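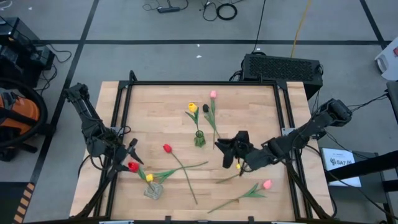 According to Isamu Hayashi, a florist's helper can be trained in an afternoon, and he would want a machine to beat that before he let one near his stock. I started this project in November expecting to prove him wrong. I haven't.

My question was whether two robot arms on a table could take over the dull part of a flower shop's day, putting stems into vases. I used artificial tulips and two small vases, one green glass and one gray. Artificial flowers are kinder to a machine than real ones. They don't bruise, and nobody has paid for them.

The sales pages I read were no help. Mimau says its arms are "ready for the counter" and gives no figures. Dotton gives one, 600 stems a day, without saying what kind of stem or how many ended up on the floor. A setup like the one Primia quotes for costs $4,000, before anyone is paid to watch it.

Long stems are the hard part. When one lies across another, the gripper has to pick the right one and lift it without dragging its neighbor along. Leaves get in the way too. A person shakes the bunch loose and doesn't think about it.

I set 13 trials and counted a trial as good only if every tulip ended up in a vase with no help from me. Three passed. My partner wanted to count the near misses — I said a shop wouldn't.

Hegazy's brochure calls this kind of work "solved." I would call it slow. The next round will use one vase and stems laid side by side, which is easier, and the report will say so.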